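Proceedings > Hurnlow Workshop > Papers > Section 4
Filed under: Manipulation, Cell Maintenance

4. Cell configuration and upkeep

4.1 Layout

The Farolov cell has two arms mounted along one long edge of a rectangular tabletop and reaching inward over a shared work area. We name the arms from the robot's side, so the right arm appears on the left to a viewer standing at the opposite edge. The same naming is used in the logs, in the fault codes and in the simulated copy of the cell. An earlier version of the copy named the arms from the viewer's side, and one set of offsets was loaded onto the wrong arm before the mismatch was found.

The task used for setup checks is marker placement. Each gripper starts with one marker already held, and a single black cup stands on the table between them. The markers must be put into the cup one after the other. The task is short and needs little floor staff time, yet it exercises both wrists and brings the two grippers close enough together that an error in either base position shows up as a clearance fault.

4.2 The simulated copy

All changes to the physical cell are first made in the simulated copy, which is kept in the Appiah scene format and loaded by the Lellia controller at startup. The copy includes the tabletop, both arms, the cables at the bases, and the parts of the metal frame that stand near the table corners. The cables are visual only and have no collision shape. The frame members do have collision shapes. Leaving them out allowed the planner to choose elbow positions that the physical cell could not reach.

Table friction and gripper closing force were set by hand. The contact step runs at 101 substeps per control cycle, a value found by raising the count until a held marker no longer crept in the fingers during a 60-second hold. Higher values gave no further change and slowed the replay.

4.3 Base registration

Base registration is repeated after any work on the mounts. With the table clear, each arm is driven to a set of touch points on the tabletop, and the contact heights are fitted to a plane. The fit residual must fall below 2 mm before the offsets are accepted. If it does not, the mounting bolts are loosened, retightened in a cross pattern, and the touch points are run again from the first one.

The two arms are registered separately and then against each other. For the second step the grippers are brought to a common point above the cup position, one at a time, and the difference is written to the shared offset file. The order matters – the right arm is always taken as the reference, and correcting it last would undo the entry for the left.

4.4 Gripper care

Finger pads wear unevenly on this task. The arm that holds its marker upright loads the pads nearly evenly, while the arm that holds its marker at a slant loads one edge. We swap the starting grasps between arms at each service to spread the wear. Pads are wiped with a dry cloth before a session and replaced as a pair. A new pad beside a worn one shifts the closing point sideways, and the shift is hard to tell apart from a registration error.

After replacement, the closing width is measured with nothing between the fingers and again on a marker barrel. Both values go into the service log kept by Jerome Sison, together with the controller's cycle count. The log covers 3654 cycles at the time of writing.

4.5 Start-state check

Every session opens with a comparison of the start state against the simulated copy. The operator loads the stored joint positions, confirms that each gripper holds its marker, and checks the cup against its stored position. A misplaced cup is the most common reason for a failed check and is corrected by hand. Joint mismatches are not corrected by hand – the arm is sent home and the registration in 4.3 is repeated.

Figure 1. Simulated copy of the cell with a marker held in each gripper and the cup on the table. The right arm (left in the view) holds the marker with red ends; the left arm holds the one with the blue cap. 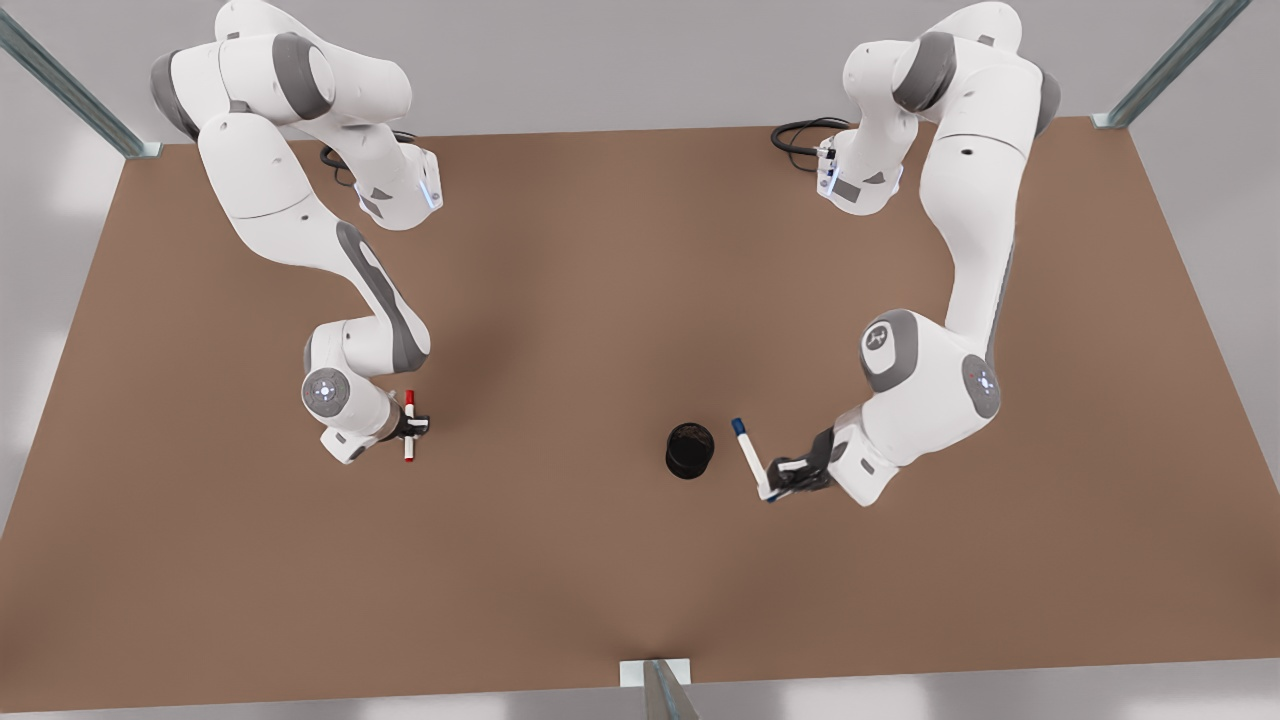
A session that fails the check twice is closed, and the cell stays out of use until both offset files have been written again and the log entry has been signed.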